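Where Do the Plates Go? A Small Study of Dish Racks and Counter Space
Project report, December
By Esperanza Arrieta and Man-sik Seol

We picked dish racks because both of us live in apartments where the drying rack eats half the counter, and we wanted to know if a smarter layout could give some of that space back. It sounds like a tiny topic. It grew on us fast!

Our starting point was floor area. The test surface we planned around measures 3,069 square centimeters, and our first sketch gave a big share of it to the rack and left 2,111 for everything else: plates waiting their turn, cups, a cutting board, elbows. On paper that looked generous. Then we put real plates down and it stopped looking generous very quickly, since a dinner plate lying flat claims 325 square centimeters once you allow a little room to get your fingers under the rim.

The surface pattern mattered more than we expected. Man-sik wanted plain white so everything would show up. Esperanza argued for a stone look, which is closer to what people have at home, and she won. The veins are lovely, but small bits get lost in them, and pale chips only show against the darker patches. We added "wipe and check" to our routine after that.
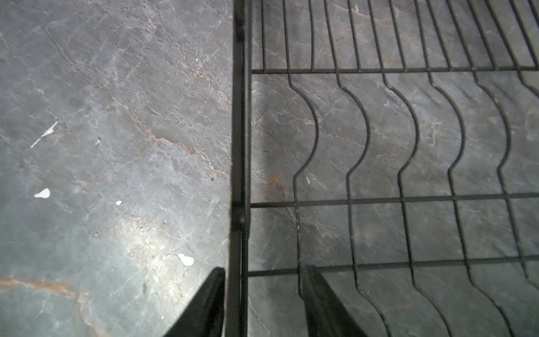 Figure 1. Wire rack on the stone-patterned surface, from directly above.

Looking straight down like this changed how we thought about the rack. From standing height you notice the shelves. From overhead you notice the side bar, and how firmly it divides the surface into rack and not-rack. The rods are thin and there is plenty of air between them, but you can't use that area for anything else. We had been calling wire racks "light" in our notes, and we went back and changed it to "light-looking."

For the layout itself we tried the rack parallel to the wall first, then set diagonally toward the back left. The diagonal won us over. It wastes a triangle of space behind the rack, and we went around and around about that, but it turns the slots toward the person loading them, and the rest of the area opens up toward the right.

We also got interested in using the walls. Wire baskets seemed the obvious match for the rack, so we looked at one hung from a rail and a longer one with compartments on the side. Small things can move up there. Plates can't, at least not comfortably.
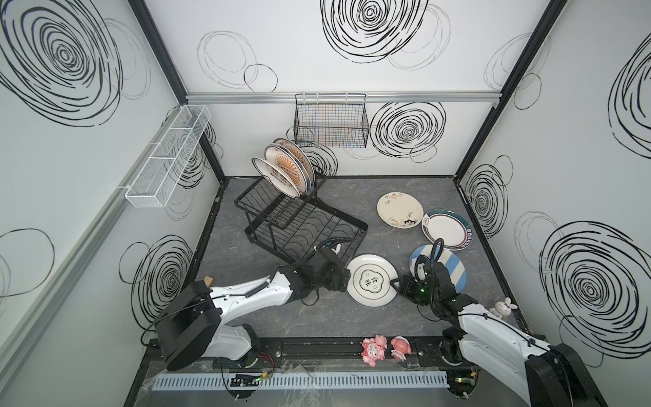
Figure 2. Three plates upright in the rack, four still flat to the right.

The comparison we care about most is in Figure 2. The upright plates lean together in the upper slots and take up hardly any width. The flat ones take over a whole side. Mixing patterns (an orange sunburst, blue and white stripes, pink blossoms with script) was Esperanza's idea, and it made our notes so much easier to write. "The striped one" beats "plate 6" every time.

Using our figure of 325 each, three flat plates come to nearly 1,000 square centimeters, and four go well past it. Going by that, the first few plates you stand up free the most useful room, and we'd tell anyone with a small kitchen to load the rack as they go.

Still on our list: bowls, which we left out completely, and a rack with a narrower base. Man-sik also wants to try the long basket lower down on the wall.

Contact: Arrieta and Seol, Pellport project group | © Pellport student projects | Back to top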